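¿Cuántas demos simuladas para dejar un objeto en un plato?

Latifa Ouali
Tengo 104 demos en simulación con un Franka: llevar una lata al plato blanco cuadrado. Guardo cámara de pinza y cámara externa.
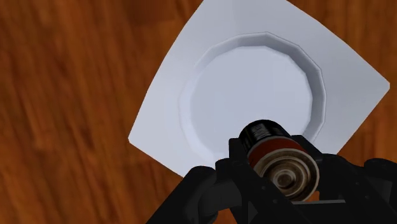
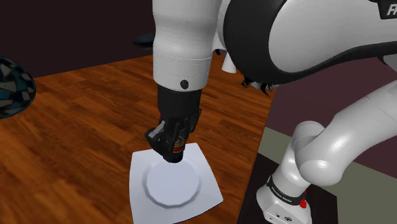
La política entrenada falla al soltar. ¿Grabo más o cambio algo?

Torneck
Graba más. Yo uso 500.

Kettunen
Antes mira si varías la posición y el giro del plato. Con 29 demos variadas me fue mejor que con muchas iguales. Y revisa que las dos cámaras estén sincronizadas, a mí se me iban 3 pasos.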